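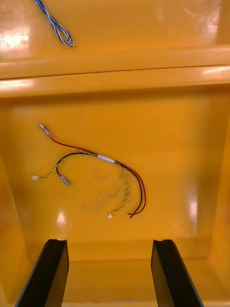

Cuaderno del taller, octubre
Entrada: limpieza de los teléfonos compartidos y del historial de Kotavwood
Empezado a las 8:40

Sigo con lo que quedó abierto en la entrada anterior. Los teléfonos compartidos de Marnport avisan otra vez de que no tienen espacio, y el aviso sale aunque las fotos ya se pasaron al servidor. El teléfono con el que trabajo hoy es el de la etiqueta verde. Los otros no los toco hasta saber qué hago.

Primero he mirado el almacenamiento en los ajustes. Kotavwood (el cliente de mensajes) aparece con un tamaño de aplicación pequeño y con una segunda línea, «documentos y datos», que es la que crece. El sistema no permite abrir esa línea para ver qué hay dentro. Dentro de la aplicación sí existe una pantalla, pero está bastante escondida: Perfil, Conversaciones, Uso, y allí hay que bajar hasta el final. La apunto para no buscarla otra vez.

La pantalla dice 2.737 archivos adjuntos guardados en el teléfono. Yo esperaba menos. Los he ordenado por conversación y casi todo viene del canal general, donde tenemos la descarga automática activada. Cada foto que alguien manda desde Drementhorpe se guarda en cada teléfono de Marnport, también en los que no abre nadie en semanas.

9:15. Prueba 1: borrar la caché desde la aplicación.

El botón se llama «Liberar espacio». Antes de pulsarlo he anotado el espacio libre, después lo he pulsado y he esperado a que terminara la barra. El contador de adjuntos no ha cambiado. El espacio libre ha subido solamente 35 MB. Me parece que el botón borra las miniaturas y los stickers, y deja los adjuntos en su sitio. La ayuda de la aplicación no lo explica, solo dice que «sus mensajes no se verán afectados», lo cual es verdad pero no ayuda mucho.

He reiniciado el teléfono por si el sistema tardaba en contar de nuevo. Misma cifra.

9:40. Prueba 2: borrar los adjuntos por conversación.

Se entra en la conversación, se toca el nombre arriba, luego «Archivos», luego «Seleccionar». No hay «Seleccionar todo» en esta versión. Hay que marcar el primero, mantener el dedo y arrastrar hacia abajo, y la lista se mueve sola muy despacio. Con un canal pequeño funciona. En el canal general he llegado a 306 marcados y entonces la aplicación se ha cerrado. Al abrirla otra vez no había ninguno marcado ni ninguno borrado.

Lo he repetido con grupos más pequeños y así no se cierra, pero es un trabajo que no quiero hacer en todos los teléfonos. Además he notado una cosa molesta: si un adjunto borrado está en un mensaje que luego aparece en la pantalla, la aplicación lo descarga de nuevo. O sea que primero hay que desactivar la descarga automática y solo después borrar. Yo lo hice al revés y perdí un rato.

Dónde se desactiva: Perfil, Datos, «Descargar al recibir». Hay tres interruptores separados, para wifi, para datos móviles y para itinerancia. El de wifi es el que nos importa, los teléfonos del taller no tienen tarjeta.

10:30. Pausa, y he leído las notas viejas sobre la copia. 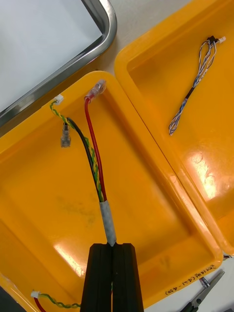 La cuestión de fondo es si conviene limpiar o si es mejor desinstalar Kotavwood e instalarlo de nuevo. La segunda opción es más rápida y deja el teléfono como nuevo, pero hay que tener la copia del historial en orden. En la entrada de la primavera escribí que la copia «se hace sola por la noche». Hoy veo que eso no era correcto, o por lo menos no es correcto ahora. En el teléfono verde la última copia es de hace varias semanas. La copia nocturna pide tres condiciones: estar enchufado, tener wifi y tener espacio libre para hacer el archivo temporal. Como no hay espacio, no hay copia, y el teléfono no avisa de ello en ningún lugar visible. Solo se ve si uno entra en Perfil, Copia, y lee la línea gris de abajo.

Corrección para la entrada de primavera: tachar la frase y poner una referencia a esta.

10:50. Prueba 3: copia con Yusof.

Yusof es la herramienta de escritorio que usamos para las tabletas. Tiene un módulo para clientes de mensajes y Kotavwood está en la lista de los compatibles. Lo he instalado en el portátil del banco dos. Al conectar el teléfono por cable pide permiso dos veces, una en el teléfono y otra en el portátil, y la segunda ventana se abre detrás de la ventana principal. He pensado que estaba bloqueado y no lo estaba, solo esperaba mi respuesta.

Ajustes que he usado, para repetirlos igual:

Origen: teléfono por cable
Contenido: mensajes y adjuntos
Formato: carpeta (no archivo único)
Cifrado: sí, con la contraseña del armario
División: 800 MB por parte

Lo de la división lo he puesto así para que las partes quepan en los discos viejos sin protestar. Con el formato de archivo único el servidor de Drementhorpe corta la transferencia, eso ya lo vimos con las tabletas.

La copia ha terminado sin errores a las 11:35. He abierto la carpeta y he comprobado a mano: el canal general está, los adjuntos se abren, las fechas de los mensajes son correctas. Los nombres de los archivos sí han cambiado. Yusof les pone un código largo en lugar del nombre original, y el nombre verdadero está en un fichero índice aparte. Si alguien busca «plano_corregido» en la carpeta no lo va a encontrar, tiene que buscar primero en el índice. Lo escribo en mayúsculas en la hoja que va con el disco.

Los mensajes de voz se guardan en un formato que el reproductor del portátil no abre. Con el otro reproductor sí. No he investigado más.

12:10. Desinstalar.

Aquí quiero ser preciso, porque hay dos cosas distintas que en las conversaciones del taller se confunden siempre, y yo también las he confundido.

Borrar la aplicación: se mantiene pulsado el icono y se elimina. Desaparecen la aplicación y sus datos locales. La cuenta sigue existiendo en el servidor de Kotavwood y los demás nos siguen viendo en los canales. Si alguien nos escribe, el mensaje queda pendiente.

Borrar la cuenta: se hace desde dentro de la aplicación, Perfil, Cuenta, Desactivar. Nos saca de todos los canales y el historial del servidor se pierde. Después de borrar la aplicación ya no se puede hacer desde el teléfono, hay que instalarla otra vez para llegar a ese menú.

Existe también la opción del sistema de «descargar» la aplicación del teléfono, en el sentido de quitarla y conservar los datos. El nombre en español me confundió, creía que era lo contrario. Para nosotros no sirve, justamente los datos son lo que ocupa.

Para el teléfono verde: borrar la aplicación, no la cuenta. Hecho a las 12:20. El espacio ha vuelto casi enseguida, y después de reiniciar un poco más.

13:45. Instalar de nuevo.

Descarga normal. Al entrar pide el código que se manda al correo del taller, y ese código tiene una validez muy corta. Conviene tener el correo abierto antes de empezar. La primera vez caducó mientras yo escribía la contraseña del correo.

Luego pregunta si se quiere restaurar la copia. He dicho que no. Con el historial del servidor se ven los mensajes recientes y para lo antiguo está la carpeta de Yusof. Si se dice que sí, trae también los adjuntos y volvemos al principio.

Antes de abrir el canal general he ido directo a Datos y he apagado «Descargar al recibir». Es importante este orden. Viene encendido de fábrica y se vuelve a encender con cada instalación.

Las notificaciones han vuelto con el sonido por defecto, que es bastante fuerte. Lo he cambiado al corto.

Un defecto que no entiendo: el teléfono verde aparece ahora en la lista de dispositivos dos veces, con el mismo nombre. El antiguo sale como «inactivo». He intentado eliminarlo de la lista y dice que se necesita el permiso de administrador. Lo tiene Drementhorpe. Les mando un mensaje — por correo, para que no se pierda en el canal.

15:05. Cosas que quedan.

Repetir en los demás teléfonos de Marnport, uno cada vez y con la copia hecha antes. No hacer dos a la vez con el mismo portátil, Yusof mezcla los índices si los dos teléfonos tienen el mismo nombre. Esto lo dice su propia documentación, no lo he probado.

Preguntar si hace falta que todos los teléfonos estén en el canal general. El del almacén, por ejemplo, solo usa el canal de pedidos.

Mirar si la versión nueva de Kotavwood trae un límite de tiempo para los adjuntos. En la lista de cambios se habla de «conservación», pero no queda claro si es en el teléfono o en el servidor.

Quitar de los teléfonos la otra aplicación de mensajes, la vieja, que ya no usamos desde el cambio. Con esa habrá que borrar también la cuenta, y la cuenta está ligada a un número que no sé si conservamos. Antes de nada, buscar la tarjeta en el cajón de las tarjetas.

15:30. El teléfono verde está de vuelta en su soporte y cargando. La hoja del disco está escrita y el disco está en el armario, estante de arriba. Mañana miro la línea gris de la copia, a ver si por la noche la ha hecho.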